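**Opening desktop computers in the repair evening: notes for my talk, 18 Jul 2019**

Slot is 30 minutes with questions. Speak slowly. Jacqueline Chevalier will open the room and introduce me, so I do not need to present myself again.

## Start (no slides yet)

Ask the room: who has opened a desktop computer before? Who has wanted to, but was afraid? Wait for the hands. Do not make a joke about the ones who did not raise it.

Then say: I am Adeel's colleague from the Rastitz workshop, and I came to computers from bicycles. For a long time I believed that a computer is a closed thing, like a watch. My first one was opened by Adeel Kazmi on a kitchen table, and I was surprised how much of it is empty space and sheet metal.

## Part 1: before the side panel

- Shut down from the menu. Then switch off at the power supply, then pull the cable.
- Press the power button one more time, with the cable out.
- Take out everything else too: screen, mouse, the forgotten USB stick.
- Touch bare metal of the case with your hand. We have 5 wrist straps in the workshop, please use them, they are not decoration.
- Put a cup or a magnetic dish for the screws. I lost screws in the carpet at Chauvin and we looked for them the whole lunch break.

Tell them that the panel often sticks. It must slide back a little before it lifts. If it does not slide, look for one more screw. Do not use a knife. (Story of the scratched Flerkik case, only if there is time.)

## Part 2: finding your way inside

This is the part where people become nervous, so I want to go calmly. There are many cables and many colors, but we need only three places today: the drives, the main board, and the back wall with the slots.

The color is a help. In many office machines the maker uses one bright color for the parts which you are allowed to move by hand. In such a machine, if it is blue and it has a tab, you can probably press it or pull it. Say "probably" clearly! Look in the manual when you are not sure.
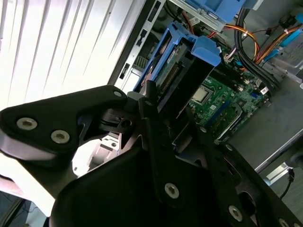 The hard drive is the part I like to begin with. It sits in its caddy, the caddy has a latch, and the beginner gets a success in the first minutes. The order is always the same:

1. Unplug the data cable. Hold the plug, never the wire.
2. Unplug the power cable. This one is tighter. Move it gently from side to side.
3. Press the blue latch and draw the caddy out, straight.
4. Put the drive on a clean cloth, with the circuit board not touching anything metal.

Remind them about the connector pins. They are small and they bend, and a bent pin is a sad way to lose the photos of a family. We do not touch them with fingers.

*Pause here. Ask if somebody wants me to repeat the order of the cables.*

## Part 3: the back wall

Short part. The openings in a column are for expansion cards. If you take a card out, put a metal cover in the hole, so the air goes where it should go. At Erker they gave us a box of old covers, and people can take from it for free.

Dust: use a soft brush and short puffs of air. Hold the fan with one finger so it does not spin. Not the home vacuum cleaner.

## Closing it

Before the panel goes back, look with a lamp. Is every plug in its place? Is any cable near a fan? Is there a screw left in the dish? If there is a screw left, we do not close yet.

Some 3000 flyers were printed for the October evenings, so please everybody take a pile from the table by the door.

## Questions I should be ready for

- "Can I do the same with my laptop?" Sometimes. Bring it, and we look together.
- "How do I erase the old drive?" Long answer. Send them to Adeel, he has a handout.
- "Do I lose the warranty?" Read the paper first. I can not promise.

Give the microphone back to Jacqueline.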